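The Second Cube

Slavica Papadopoulos got the night shift at Marno because she was the newest and because she didn't mind the bus. The job was to drive the two arms through the same chore until there were enough good runs for the learning system to copy. In September the chore was brackets and cubes. Put the bracket in the tray, put the cube in the tray, back off, save, reset.

Reijo Ruotsalainen trained her. He had come over from the Bošković plant, where he ran a press for a long time, and he talked about the arms the way he must have talked about the press.

"Don't be clever," he told her. "If you're clever, it learns clever. Then it does something clever at a customer's."

She sat in the chair with a handle in each hand and watched the table. The arms did what her hands did, a hair late. Her first night she saved three runs and threw out the rest. By the end of the week she could save 20 before her break, and she had stopped grinding her teeth.

What bothered her was the hesitation. Before she went for the cube, she always stopped. She would have the bracket down in the cardboard tray and the cube still out on the black cloth, and the arms would just hang there while she made up her mind which one to use. It was only a second or two. Reijo never said anything about it.

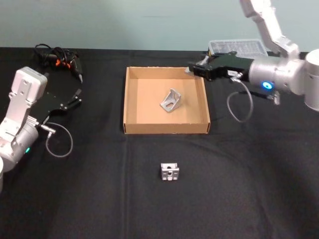
At 12 she ate her sandwich in the hallway with Arben Milošević, who looked after the training side and kept strange hours. He had his laptop on his knees.

"You want to see it?" he said. "We ran the new model this afternoon."

He turned the screen toward her. It was the same table with the handles unplugged. The left arm came in, set the bracket in the tray, let go, and drew back. Then both arms stopped. They stayed where they were long enough for her to put the sandwich down. Then the right one went and got the cube.

"Why does it wait?" she asked, though she knew.

"It's in the data. Kazuhiro thinks it's a network delay. He's been in the cables all day." Arben chewed. "Is it a network delay?"

"No," she said. "It's me."

He played it again. She had never seen herself think before. When her mother was choosing tomatoes she stopped like that, with her hand out over the box, and people behind her in line would sigh.

"I can do them over," Slavica said.

"How many?"

"All of mine."

Arben closed the laptop and looked at the vending machine for a while. "We could trim it out," he said. "Cut the pause from every run. Velimir has a script for that."

"Would that be better?"

"Faster. Medeo pays for fast."

She went back in and sat down. Reijo was straightening the cloth, and he put the bracket and the cube out for the next run and stepped away. She took the handles. She set the bracket down. She told herself the right hand, always the right hand, and went straight for the cube, and clipped the wall of the tray so that it slid and the bracket fell over.

"Throw it out," Reijo said.

She threw it out. He set the table again. On the next one she went straight for the cube and missed it completely, the fingers closing on cloth.

"Throw it out."

On the third she put the bracket in and stopped. She looked at the cube, and at how it was turned. Then she picked it up cleanly and set it next to the bracket and backed off.

Reijo waited with his hand on the key.

"Save it," she said, and he did, and reached over to reset the table.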